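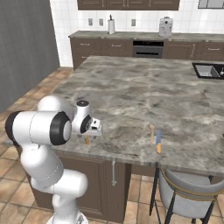 Mestmont, 4/8/19

Walid Khoury's new book on the end times has sold well in the church shops here, and I have now read it twice. It claims that the last days can be dated from the Book of Daniel, and that a careful reader will arrive at the same year he does. I don't think the text will bear that.

Khoury builds his case on 9 verses. He takes each day in them as a year, except in one place where he takes it as a day, and he gives no ground for the change. Ruba Dabbas raised this at a talk in May and was told that the meaning was plain to those who prayed over it. I have prayed over it too.

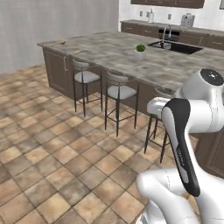 My larger worry is what such teaching does to ordinary duty. A woman in my own congregation stopped paying into her pension after reading chapter 3. If the world is to end shortly, why mend the roof or vote? Most of a Christian life is spent in places like a kitchen, with a marbled counter to be wiped and people to be fed, and the Gospels have a good deal to say about meals. Khoury's book has 579 pages and hardly mentions them.

The early church also expected an end, and went on collecting money for the poor. Paul told the Thessalonians to work and eat their own bread. I would sooner see our study groups read that letter this autumn.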